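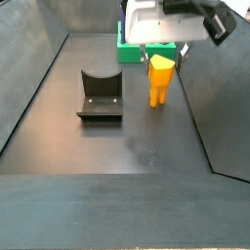
Milska FAQ: your questions about our pick, place and insert project

What is Milska?
Milska is the name we gave our method for teaching a robot arm to pick up an odd-shaped part, turn it the right way and put it where it belongs. I'm Nivaldo Lopes and I run the project day to day, so the "I" on this page is me (and so are the typos).

How does it learn?
By copying! A person steers the arm through the task, we record what the cameras saw and how the arm moved, and the model learns to predict the next little stretch of motion. We have 3585 recorded runs so far. I did a lot of the early ones myself and they're pretty wobbly, but we kept them in.

Why do you need a camera on the wrist?
Getting the last bit of an insertion right is all about small angles, and the fixed camera just doesn't see them well once the hand is in the way. Up close you get the tilt of the part and where its feet are headed. Take our yellow piece: with the fingers closed on both sides of it, you can still see the two pegs sticking out underneath, and those are what the model has to line up. 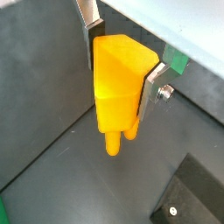
How well does it work?
On our last round of 100 trials with the full method, it finished 74. Without the wrist view it did a lot worse, mostly by setting the part down crooked and then pushing anyway. I'd love a bigger number, but I'm happy with that one for now.

What makes it fail?
Shiny parts, mostly, and grasps that start a hair off center. Dakcombe, our older method, would just freeze when that happened. Milska will back off and try again up to 2 times, and I still get a kick out of watching it do that.

Do the pieces always start in the same place?
Nope. We move things around between runs so it can't memorize one spot.

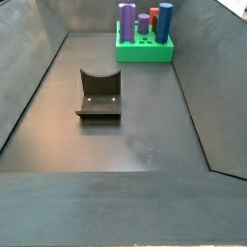
The green peg board with its colored pegs, and the black holder off to the left.

Can I use your data?
Yes, for research. Write to us through the Nakley lab page and mention Milska in the subject line. The Petersen recordings are a separate set and aren't ready to share yet, but I'll post on this page when they are.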